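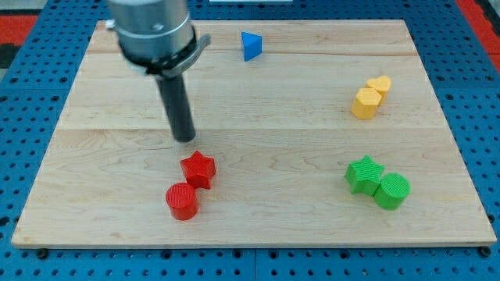 Why Do Old Kitchen Recipes Use Such Odd Measures?
Final report, Local History and Food Project
Group members: Duyên Trình, Hemi Bolger, Jerome Tiongson

1. How we got started

Our project began with a recipe for plum cake that Hemi's family had kept in a drawer. It asks for "butter the size of an egg" and "flour to stiffen." We tried to bake it in July and ended up with something closer to soup! We wanted to know what the people who wrote these recipes had in mind, and whether we could turn them into amounts that a modern cook could use.

We picked the town of Borville because the library there keeps a box of handwritten recipe cards from families in the Flasmont valley. There are 122 cards in the box, and we read every one of them (Jerome read the hardest ones, since he can make out almost any handwriting).

2. What we did

First we typed up all the cards and marked every measure that was not a cup, a spoon, or a weight. Then we sorted those measures into groups. Some compare an ingredient to an object, like the egg or a walnut. Some name a container, like a teacup or a wine glass. Others go by feel or by result, like "milk until it drops from the spoon."

After that we chose 6 recipes and baked or cooked each one several times, changing one amount at a time. We kept a notebook with the weight of everything that went in, the oven setting, and a score from each of us. Our teacher, Mr. Fleury, tasted too, but his scores are not in the results because he liked everything.

3. The butter question

We loved this part the most. If you press butter into a lump the size of a large egg, how much do you get? Each of us shaped lumps without looking at a scale, and the weights were much closer together than we had guessed they would be. Duyên's were always a little small and Hemi's were always a little big, but any of them would have worked in the plum cake. Eggs themselves may have been smaller when the card was written, so we also tried with a medium egg. The cake came out drier, and we liked it less, though it held together better when sliced.

The walnut was harder. Do you count the shell? We decided yes, because a cook picturing a walnut would most likely picture it whole. Two cards say "a good walnut," and we still argue over what a good one is.

4. Flour to stiffen

This was the instruction that ruined our first cake. It gives no amount at all, so we had to learn it by hand. On the fourth try Duyên noticed that the batter began to pull away from the bowl, and we stopped there. The cake was excellent, with a soft middle and a dark, chewy edge. We think the writer expected the reader to have watched somebody make it first, so the card was more of a reminder than a full set of directions.

We asked Lợi Phí, who runs the bakery on Brorkow Street, what she thought. She told us she still adds the last of the flour by feel, because one bag soaks up more water than the next. That made us feel a lot better about the soup.

5. Problems

Our biggest problem was teacups. We borrowed 16 of them from relatives and neighbors and filled each one with water, and the largest held nearly twice as much as the smallest. For our conversions we used one from the middle of the set, but a different choice would change all of the teacup recipes. We also can't be sure how old most of the cards are. Only a few have a date on them.

6. What we would do next

We would love to try the pickles, which we skipped because they need to sit for months. Jerome also wants to compare our cards with a cookbook from another region and see if the walnut shows up there. Our typed copies of the cards are now in a binder at the library desk, and the plum cake recipe, with weights, is on the first page.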